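Drenditz Folding Guide
Section 4: Your first jersey

Can a machine fold laundry yet? Slowly, yes - and it's a treat to watch!

1. Lay two garments on the padded surface, well apart.

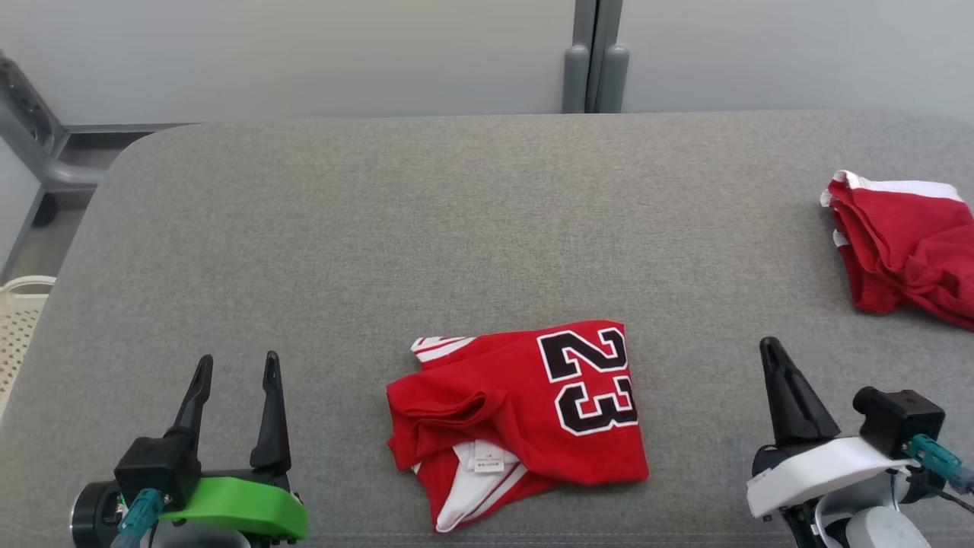 Folding is still the hard part for any two-arm setup. A jersey like the red 23 has trim, a hem and a care label to confuse the grip, so start with the fingers open on both sides.

2. Run the Tang routine at speed 2.

Note: Crumpled piles are fine - leave a gap between them.

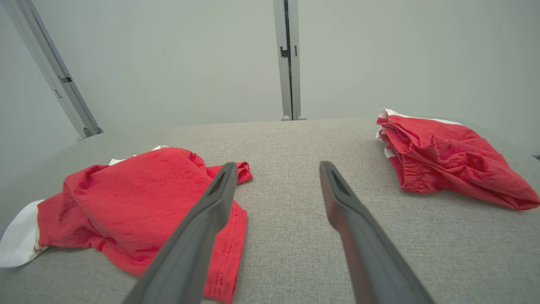

3. Check the approach before letting the fingers close.

Caution: Keep your hands clear of the arms.
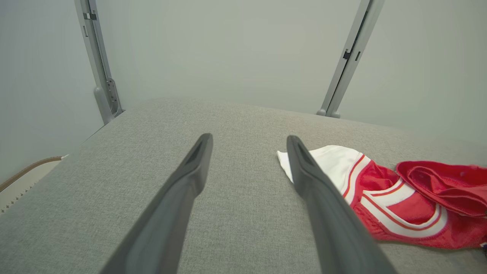

Fig. 4-2. Fingers open over the fabric.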